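Why Do Footballers Swap Ends at Half-Time?

If you have ever watched a football match from start to finish, you may have noticed something a bit puzzling. The team in blue spends the first part of the match running towards one goal, and then, after everyone has been in for a drink and a talk, they come back out and run towards the other one! It can be very muddling if you popped off to find a biscuit and missed the beginning.

Swapping ends is all to do with being fair. A football pitch looks the same at both ends, with a goal here and a goal there, but it hardly ever feels the same when you are playing on it. Imagine a windy afternoon in March, when Hilau are playing at home to Nokholm. If the wind is blowing straight down the pitch, one team can kick the ball and watch it sail away for miles, while the other team kicks just as hard and sees it drop down like a wet sock. So each team has a turn with the wind, and a turn against it.

The sun can be a nuisance too. Goalkeepers have to look up to catch high balls, and a low, bright sun shining in your eyes makes that very tricky indeed. Some goalkeepers wear a cap to help. And then there are pitches with a slope. You might think every pitch is flat as a pancake, but plenty of park pitches lean a little bit one way, and running uphill for a whole match would be terribly tiring.

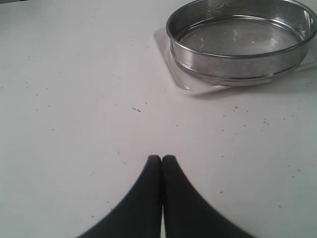
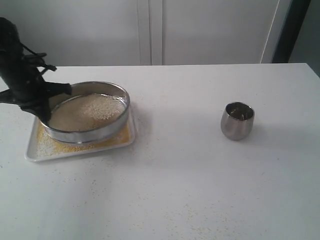
Who decides which way the teams play first?

The referee tosses a coin before the match, with the two captains standing close by. The captain who wins the toss can choose which goal to attack in the first half, or can choose to take the kick-off instead.

A grown-up match has 2 halves of 45 minutes each, with a rest in between, although children's matches are usually a good deal shorter. If a cup match is level at the end and goes on into extra time, there is another coin toss, and the teams change ends again halfway through the extra part.

The supporters have their own feelings about all this. Suppose you follow Marinho, and the noisiest fans always stand behind the same goal. Lots of them like their team to attack that end in the second half – that way, if there is a late goal, it might go in right in front of them.

Next time you watch a match, have a look at the flags before kick-off and see which way they are blowing. Then try to guess which end you would pick if you were the captain.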